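Against the Loose Pile

Home poker sets get judged on the weight of the chips and the finish of the case. I think both matter less than how the chips are kept between hands. A game with mixed denominations in loose piles runs slowly, and most disputes I have seen at a home table were arithmetic disputes.

A printed mat helps with part of this. Numbered seats fix the order of play, and five card outlines keep the board in one spot. It does little for chips, which drift toward the center.
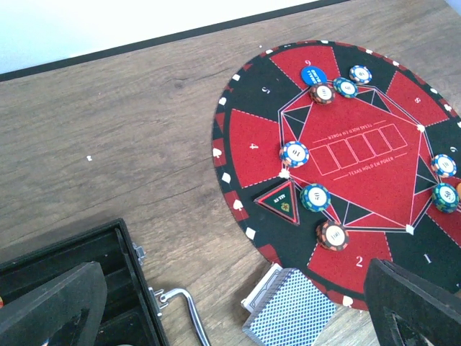

How should chips be stored during a game?
In short stacks of one denomination, highest value nearest the middle of the table so that other players can see it.

Canan Avcı, who deals at our Wednesday game in Hernwood, objects that stacking wastes time. I kept a log. Over 101 hands with loose piles we stopped for 3 recounts. Over the next 89 hands, with stacks required, we stopped for none. The sample is small, but the stacks stayed.

Color is the second problem. Many sets reuse one color across values and leave the number to do the work. A printed number reads well face up and is no use from the side, where a player across the table is looking.
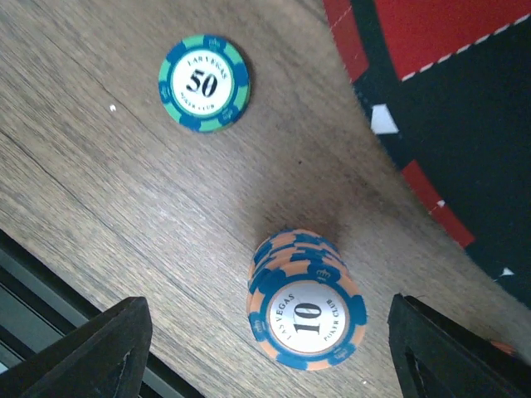 Edge color should therefore carry the value, with one main color per denomination and no repeats. Elif Naz Akyol prefers plain chips with no numerals at all – I would not go that far, as new players need them.

My own rule is stacks of equal height, sorted before the deal and never during a bet. It costs nothing and works with any set.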